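The Craddock Public Library summer book sale opens 2024-06-24. More than 2,000 titles will be offered. 1/4

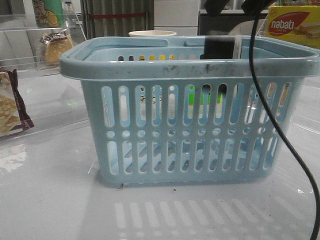

Posted by Margit Ekström, Craddock Public Library

Paperbacks are $2 each. Hardcovers are priced individually. Members of the Carham branch receive the same member discount as Craddock cardholders. 2/4

Withdrawn reference sets are sold as complete sets only. 3/4
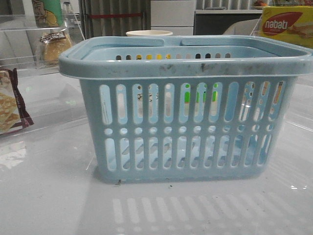
Are book donations still being accepted?
Donations will resume in February at the Carham branch. 4/4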